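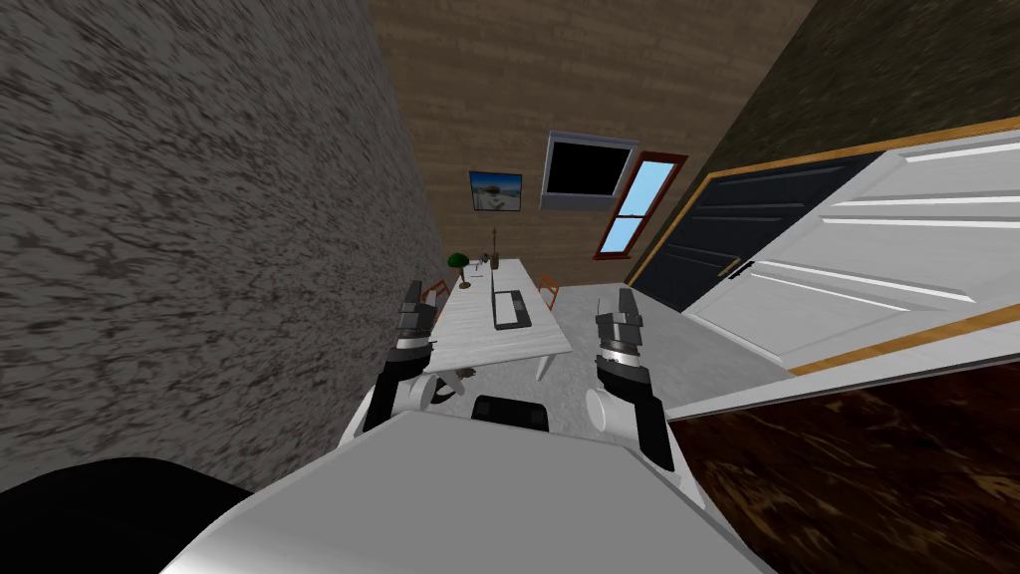

4. Setting up the Brarier pitch tracker for a home series

The tracker measures ball speed, release height and plate location from a single unit behind home plate. It must be leveled and calibrated before the first game of each home series, and again if the unit is bumped or the backstop padding is moved. Clear the path between the unit and the pitching rubber before starting; screens, carts and any raised equipment will return false readings at release height. Allow 51 minutes for the full procedure.

4.1 Mounting the unit

1. Fit the bracket to the center post of the backstop. Tighten both bolts by hand, then a quarter turn with the supplied wrench.
2. Slide the unit into the bracket until the latch clicks.
3. Check the bubble level on top of the housing. Adjust the rear screw until the bubble sits inside the ring.
4. Connect the data cable to port 2. Port 1 is for service use only.

CAUTION: Do not mount the unit on netting or on a rail that moves when a foul ball strikes it.

4.2 Calibrating the strike zone

1. Place the calibration board on home plate with the arrow toward the mound.
2. On the console, open Setup, then Zone, and press Start. The status light turns amber.
3. Stay off the dirt circle until the light turns green.
4. Remove the board and throw five test pitches from the rubber. The console should list all five.
5. If a pitch is missing, repeat from step 1. If error 2120 appears, the board was moved during the reading.

Note: Batter height is taken from the roster file – not from the board. Load the roster before the first pitch. The Kestden league format and the older El Idrissi format are both accepted.

4.3 Storage and export

The unit holds 4000 pitches. When memory is full, the oldest game is overwritten without a warning. Export after every game by pressing Save on the console and waiting for the file name to appear. Bullpen sessions count toward the total unless Bullpen Mode is set to Off.

CAUTION: Do not unplug the unit while the light is flashing. The current game file will be lost.

4.4 Night games and cold weather

Parks with older lamps, including Flurkbridge, need the light filter set to High. From October on, turn the unit on well before batting practice and calibrate only after the Warm-up message clears.

Section revised Sep 9, 2019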